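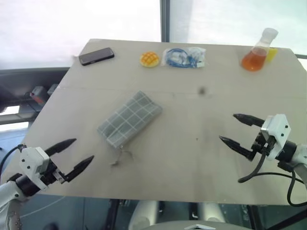 Lucian Sârbu nos escribió que lo primero que notó en su taller, a las pocas semanas de tener instalado el puesto, fue que la gente había dejado de pelearse por no estar en la mesa de preparación. Nos gustó tanto leerlo que lo ponemos al principio, antes de las características y del precio.

Puesto de trabajo Ikum de dos brazos

El Ikum es un puesto pensado para esas tareas de mesa que en casi todas las empresas pequeñas acaba haciendo quien tiene un rato libre: apartar, ordenar, juntar las piezas de un pedido, recoger un paño, acercar una bolsita con su cable. Son cosas menudas y muy distintas entre sí (nada que ver con una cinta donde pasa siempre la misma caja), y por eso lleva dos brazos con pinzas de dos dedos, que trabajan a la altura de una mesa corriente.

¿Y qué pasa con las personas? Nos lo preguntan en todas las visitas, y nos parece muy bien que lo pregunten. En Saromine, por ejemplo, las 3 compañeras de preparación siguen en la casa. Ahora revisan lo que sale del puesto, atienden las devoluciones y deciden qué tareas se le enseñan al equipo, que es un trabajo más tranquilo para las muñecas y bastante más entretenido, según nos cuentan ellas mismas. También hubo quien al principio lo miraba de reojo, claro, y con esas personas conviene sentarse antes de enchufar nada.

Qué incluye
Puesto Ikum con dos brazos y sus pinzas
Juego de dedos de recambio
2 jornadas de formación en su centro, con todo el turno presente
Asistencia telefónica en español durante el primer año

Opciones
Pie con ruedas Mocanu, para quien cambia a menudo la distribución
Dedos blandos Soltetti, para género delicado

Plazo de entrega: 30 días desde la confirmación del pedido. En July cerramos el almacén la segunda quincena, así que los pedidos de esas fechas salen a la vuelta.

Referencia: 1638

Si quiere verlo con sus propias piezas, tráigalas en una caja, mezcladas tal como las tenga, y pasamos la mañana probando. El café lo ponemos nosotros.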